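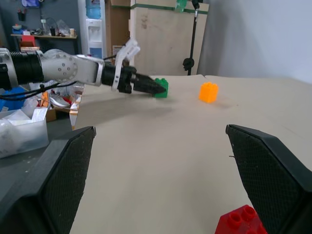
Black gripper tip against a green toy block, with an orange block standing to the right.

Tillar 344 Flush Marker Base

Item no. 344
Category: Cemetery products > Marker bases and foundations
Sold by: Hollen Memorial Supply
Price list effective March 25, 2022

Overview

The Tillar 344 is a precast concrete base for single flat grave markers in bronze or granite. It sets level with the surrounding turf and gives a mowing border on all sides of the marker. The base ships cured and ready to place. No forming or pouring is needed at the grave.

The 344 replaces the earlier Tillar base with the narrow border. Hole spacing for bronze markers has not changed, and existing setting templates can still be used.

Specifications

Material: precast concrete, steel mesh reinforced
Thickness: 4 inches
Border: 2 inches on all sides
Marker type: single, flat, bronze or granite
Mounting holes: 4, for bronze only
Top surface: light broom finish
Edges: beveled at the top, square at the bottom
Colors: Windton (light gray), Moussa (brown)
Vase opening: optional, top center or bottom center

Order by marker size. The outside dimensions of the base are the marker dimensions plus the border. Send the marker maker's drawing with any order for a nonstandard size. Nonstandard bases are cast to order and cannot be returned.

Color

Both colors are mixed through the full depth of the concrete, so chips and mower scuffs do not expose a different shade. Some variation between batches is normal. When bases are to be set side by side on a family plot, order them together and ask for the same batch. Moussa lightens slightly during the first season outdoors. Windton shows little change.

Cemetery requirements

Check the cemetery's rules before ordering. Many sections limit border width, thickness or color, and a few accept granite bases only. Veterans' sections often have their own specification, which may differ from the rest of the grounds. A drawing of the 344 for submission to the cemetery office is supplied on request at no charge.

Setting

Mark the outline of the base and cut the sod. Excavate to the thickness of the base plus 2 inches for bedding. Remove roots and loose fill. Place crushed stone or coarse sand, compact it, and check for level in both directions. Lower the base with straps or a clamp carrier. Do not pry against the beveled edge.

On a recent burial, wait until the ground has settled. The time depends on soil and on whether a vault was used, and the cemetery will usually set a minimum. Bases placed early tend to tilt toward the foot of the grave and have to be reset.

Fastening bronze markers

Thread the lugs into the bosses on the back of the marker, fill the mounting holes with setting compound, and lower the marker into place. Wipe off excess compound before it hardens. Lugs and compound are sold separately.

Fastening granite markers

Clean and dry both surfaces. Apply setting compound in a continuous bead inside the marker outline, then press the marker down until it bears evenly. Do not use the mounting holes. For granite orders, the base can be cast without them if this is noted on the order form.

Care

Rinse with water and scrub with a nylon brush. Avoid acid cleaners, wire brushes and pressure washing at close range. Deicing salt will pit the surface and should be kept off the base.

Freight and minimums

Bases ship on pallets by common carrier. The maximum pallet load is 1000 pounds. A liftgate must be requested when the order is placed. Inspect for cracks before signing the delivery receipt and note any damage on it.

Related items

Tillar setting compound
Bronze lug set, pack of 4
Vase ring for Tillar bases
Clamp carrier, two-person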